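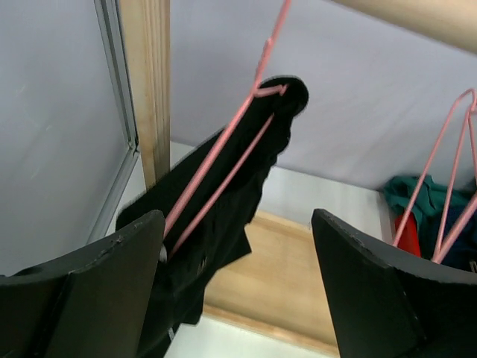

I've been meaning to write this up since the end of winter, when I started picking up shifts at Brateo, and every time I sit down to do it my hands smell like robot and I go make toast instead. Anyway! A few of you asked what I do there all day, and the short answer is that I put clothes on hangers. Over and over, by way of a pair of robot arms.

The longer answer is that we're collecting examples. I hold a set of controls, the arms copy what I do, and everything gets recorded: the joint positions, the gripper opening, what the wrist cameras see. One go from start to finish is an episode. The episodes all land in Zunodari, our logging program (which has a very sad little chime when a save fails), and from there they go off to train a model called Cineser. When I started there were already a fair few in the pot. As of this week we're at 3253, and 287 of those got binned, so it's a bit less impressive than it sounds on the whiteboard.

What gets binned? Mostly dull stuff. A camera drops out. I knock the rack. I get a garment nicely settled and then sneeze with my whole arm. There's a second kind of reject that took me longer to get my head around, where the job gets done but it gets done weirdly, with a big pointless detour in the middle while I work out which way round the shirt is. The model will learn the detour too. It can't tell that I was just confused!

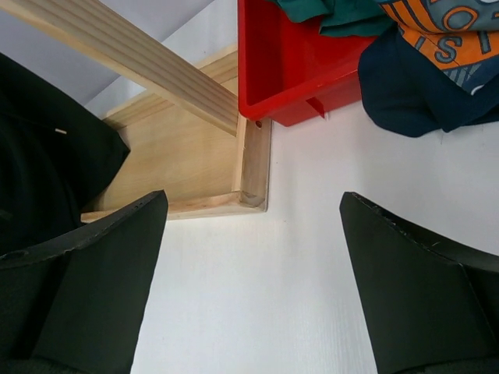
Last updated: Wednesday, 4:10 pm

So a big part of the job is deciding what you're going to do before you touch anything. I look at the pile in and around the red bin, pick my piece, pick where I'm going to grab it, and only then press record. Some of the others like to start the recording and think afterwards, and you can spot their episodes a mile off because the arms just hang there for ages.

The clothes themselves are a mixed bunch. There's the black one, which I've come to dread. Dark fabric is hard for me to read on the monitor, all the folds sort of melt into each other, and I can never find an edge. The teal-green one is much friendlier. And the loud one with the comic-book print is my favourite by a long way, because you can tell at a glance whether you've got it upside down.

We shuffle them between goes. I used to be very tidy about it and lay everything out the same way, and got told off (nicely) because a model that's only ever seen tidy piles is going to have a terrible time in anybody's bedroom. Now I scrunch things up and drop them. It's quite good for the soul.

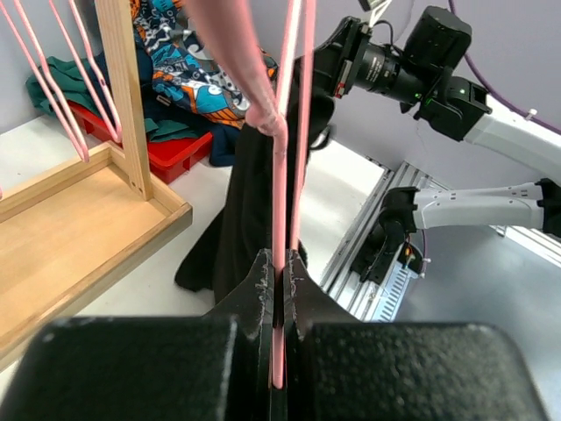

Hangers deserve their own paragraph. You'd think the cloth would be the tricky part, and it is, but at least cloth forgives you. A thin hanger doesn't. If you pinch it a touch off to one side it swivels in the fingers, and then the whole thing is pointing at the wall and you have to put it down and start again. My trick is to come in slower than feels necessary and wait a beat after closing before I lift. The pink helps too, at least it stands out against the pale wood.

Using two arms took me a good while. My brain wants to do one thing and then the other, whereas the nicest episodes have one side holding steady while the other fiddles. I got there by practising at home with tongs. My flatmates have stopped commenting.

A normal shift is 4 hours, with a proper break in the middle, and I'm strict about the break now. I skipped it once in my first week and my last batch was so jerky that most of it went straight in the reject folder.

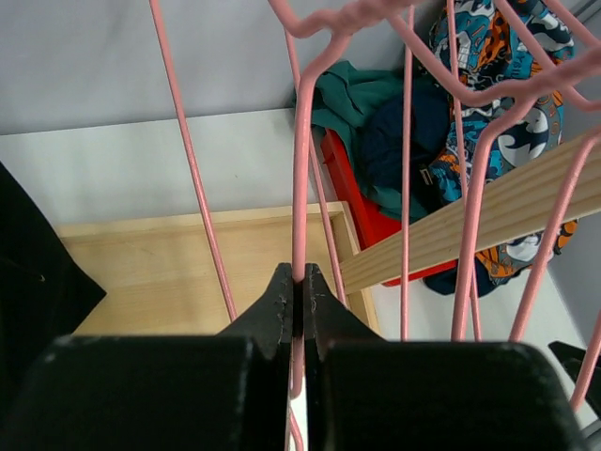

Then there's the labelling, which is what I do when my shoulders have had enough. You watch the episodes back and mark where each bit begins: reach, grasp, lift, and so on. Sounds simple until you have to decide exactly when a grasp starts. Is it when the fingers touch the wire, or when they stop moving? We argued over that for a whole lunch and settled on when they stop moving, and I had to go back and fix a heap of mine.

The crew over at Tamuno are doing something similar with towels, and we've swapped notes on how to name things so the two sets can be mixed later on. Their towels look like a holiday to me. No sleeves!

I haven't seen Cineser have a go on its own yet. That's meant to happen in December, and I've asked to be in the room for it. If it pauses for a beat after it closes the gripper, I'll know where it got that from and I'll be insufferable for weeks. Back on tomorrow morning, and I think it's my turn with the black one again.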